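Ticket 114: Open day, laundry station, left arm stops before reaching washer door
Status: Closed
Priority: High (visitors on site Sunday)
Reported by: Plorholm front desk
Assigned to: Keith Whitcombe
Component: Custero task runner, laundry sequence

Reported problem
During the rehearsal for the open day, the laundry sequence stopped at step 6 (approach door). The left arm moved toward the washer, paused, and went back to its rest pose. The runner showed "target pose rejected" and waited for an operator. Restarting the sequence gave the same result. The right arm was not affected.

Expected
Both arms start on either side of the basket, the left arm goes to the door, opens it, and returns for the clothes.

Log, Keith Whitcombe

9:40 a.m. Read the runner log. The rejection comes from the reach check, before any contact. No joint faults and no motor temperature warnings. Power cycled the left arm anyway. No change.

10:05 a.m. Jogged the arms by hand to the front of the washer and checked the wrist view on the operator screen. The door ring and the glass are both in view with the fingers open. Image is sharp and exposure is fine. Ruled out the camera and its cable.

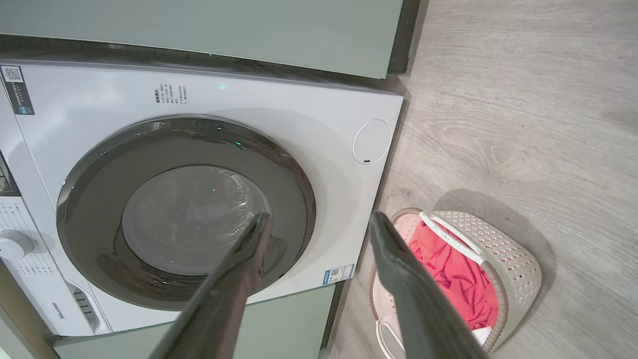

Next thing to check was the stored door position. The Misero calibration file on the station is the one from January, made before the robot base was moved to leave a walkway for visitors. Measured the base against the floor marks. It sits 19 mm farther from the washer than the file says. The reach check has a small margin at step 6 and this uses all of it.

10:50 a.m. Moved the base back to the floor marks. Step 6 passed. The walkway is now too narrow for the tour groups, so this can't be the fix. Put the base back in the open day position and started a new calibration.

11:35 a.m. Calibration finished and saved under a new name. The January file is still on the station if anyone needs it. Step 6 passed with the new file. Ran the full sequence and it stopped at step 8 (pick from basket) with "object outside work area." The basket had been set down too close to the cabinet. Put it in front of the washer and cleared the error.

11:50 a.m. Basket in position, red garment on top and the white item under it. Arms at start pose.

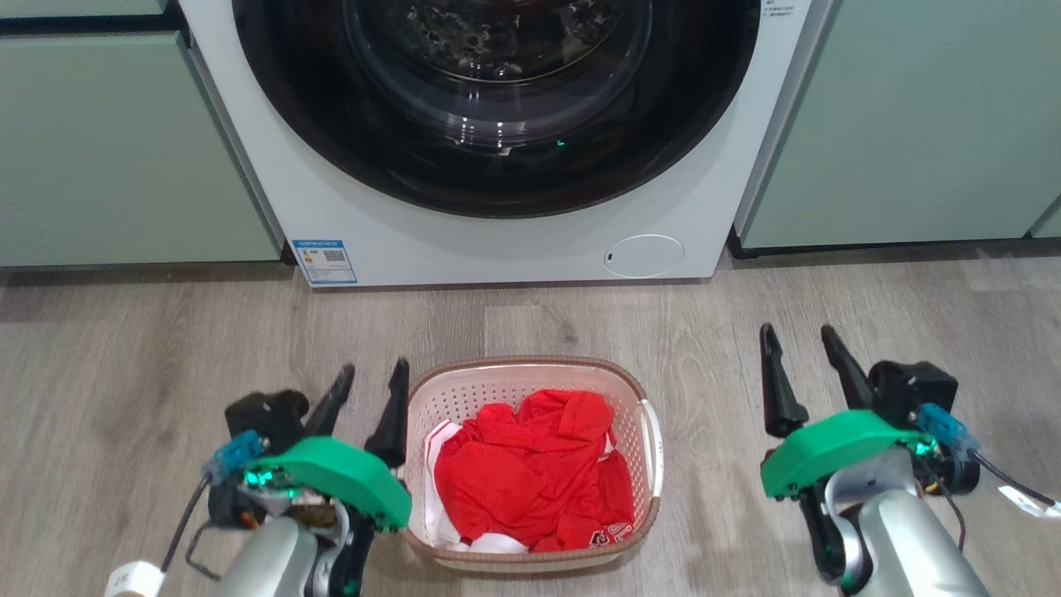
Start pose at the laundry station, arms on either side of the basket.

12:20 p.m. Three full runs, no stops. Approach speed was still at the rehearsal value, so I set it to 300 in the runner and did one more run at that speed. Passed.

Cause
Old calibration file used after the base was moved. The step 8 stop was a separate problem with basket placement.

Fix
New Misero calibration loaded for the open day base position. Station checklist now says to recalibrate after any base move.

Notes for whoever runs the demo
Load the new file by name. The runner still opens the January one by default and I have not changed that, as the Stojanović cell reads from the same folder.
Put the basket down before pressing start. If a visitor moves it, press hold, put it back, then resume. You don't need to restart the sequence.
Keep people behind the tape when the arms are powered, including during hold.

Comment, front desk
Ran it for the first two groups Sunday morning. One hold when a child reached for the basket, resumed normally. OK to close.

Comment, Keith Whitcombe
Closing. Default file path moved to its own ticket.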